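Last edited in October by Arvo Honkanen. Covers the base game and the Drolthorpe chapter.

# How to fill in a character profile for the Aletari wiki

Every playable character and every named boss gets a profile page. The template is on the sidebar under New Page. Copy it whole, even if you only plan to fill in half of it today. Empty fields can stay empty, but deleted ones break the comparison table.

## Before you start

Check that the character doesn't already have a page under another name. MacKinnon had three for a while: one as the Ferryman, one as the masked knight, and one under his own name. They are merged now and the old titles redirect.

Then decide which version of the character you are writing about. If a character changes form in the story, each form gets its own tab. A new outfit doesn't count as a form. A new health bar usually does.

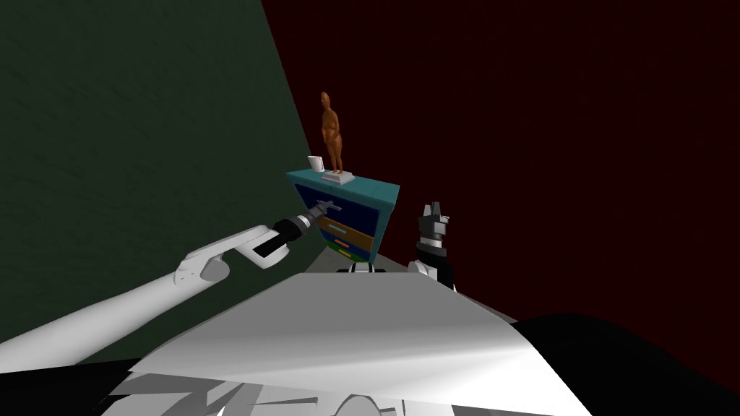

Play the relevant fights yourself if you can. Video is fine for checking a line of dialogue, but it is hard to judge distance or timing from somebody else's camera. Keep a save before each fight. The Drolthorpe chapter locks its bosses once you ring the bell, and you can't get them back without a new file.

## Strength and speed

Use things the character does on screen. Damage numbers don't go in this section because they change with difficulty - put them in the Game Data box at the bottom.

A good entry has the feat, then the place it happens:

> Lifts the lock gate with one arm (Drolthorpe, second visit)

A bad entry has only a conclusion:

> Extremely strong, far above every other knight

If another character says something about strength and we never see it, mark it as a statement. Write "Stated" in front and name the speaker. Statements from the in-game bestiary count. Loading screen tips don't.

For speed, write down what is being dodged or outrun. Don't work out a figure unless the game gives both a distance and a time.

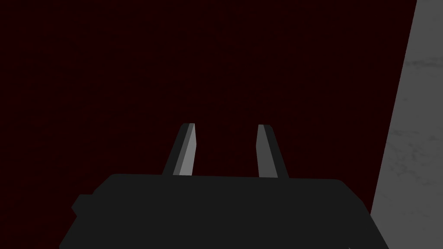
*The two gripper fingers, with the gap between them.*

## Stamina

This is the field people get wrong most often. The stamina bar is a game mechanic and belongs in Game Data. The Stamina line is for story stamina: how long the character keeps going, and in what condition.

MacKinnon's is a useful model:

> **Stamina:** High (Fought his way through all 4 floors of the tower with no rest, then faced the Furutent straight after)

Optional challenges can be listed if the story treats them as real. The 50-wave arena does count, as the gatekeeper mentions it afterward. The time trials don't.

## Range

Start with the normal range, then add abilities, longest last. Separate them with periods.

1. Work out the reach of the basic attack. Melee, extended melee, or a distance in meters.
2. Add each ranged ability by name.
3. If an ability needs an item, say which one.
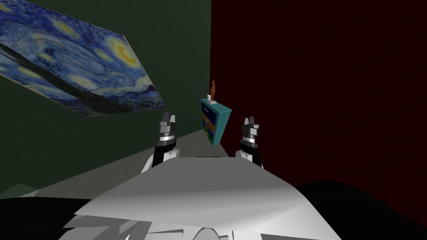

Floor tiles in Aletari are 2 meters across according to the map legend, so you can count tiles for most spells. Do this on flat ground. The Furutent's breath attack reaches 30 meters in its first phase and covers the whole arena in the second, and both values go on the line.

Summons have their own range. Give it separately, after the character's.

## Weaknesses

Only list something the game shows to be a weakness. Being defeated once by fire isn't a weakness to fire. If the character takes extra elemental damage but the story never brings it up, put it in Game Data and leave this line alone.

"None notable" is an acceptable entry. Personality flaws are fine here when they cost the character a fight.
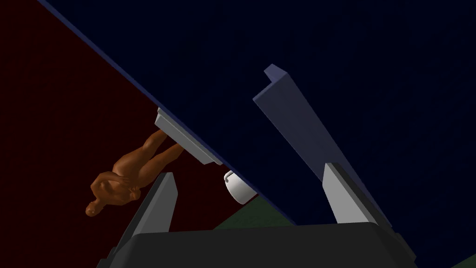

## Sources and saving

Each line needs a source. Chapter and location are enough for gameplay, and for cutscenes add the scene name from the theater menu. Spell names should match the US release - the European text uses different ones for most of the water spells.

Use Preview before you save. Check these by eye:

- tabs open in story order
- no line ends with a double period
- links to other profiles go to the right form

New pages go into the Unreviewed category by themselves. Don't remove the tag from your own page. If a reviewer leaves a note, answer it on the talk page and make the change there and then, or say why you'd keep the line as it is.

Profiles for the board game characters use a different template, linked from the Tabletop hub.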